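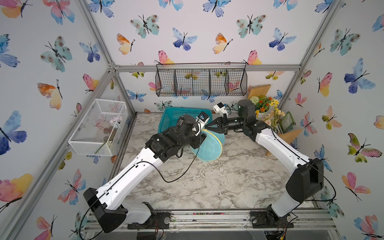

Good news if you live on the Pikbridge side of town and have been hauling your dirty clothes across the river: the old Losier hardware store is reopening as a laundromat in November! I stopped in this week and the paint was still drying in the back room, but the sign is up and the hours are posted, 7 in the morning until late. Wallpaper seems to be having a moment again too. I've got butterflies on the brain lately, the watercolor kind in teal and pink and orange on a white background, and I'm hoping somebody picks something that cheerful for the waiting area (the beige in there now is pretty grim).

The building sits at 707 Byun Street, next to the bus stop, and there will be 20 washers to start, with more dryers coming if the gas line gets approved. Parking is still a mess, so I'd walk if you can. Prices aren't posted yet. I asked twice.

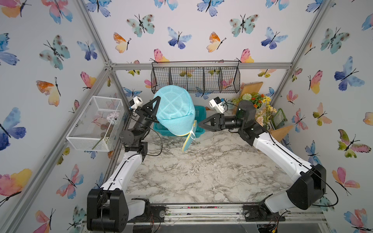
The part I'm most excited about is the drop-off service. You leave your stuff before work and pick it up folded by dinner, and they'll take delicates as long as you keep them separate. A mesh laundry bag like the light blue one is what I'd use for that, and I own three of them already, so I'm set. Comforters cost extra and have to be in before noon. See you there, and bring quarters, the card reader hasn't been hooked up yet.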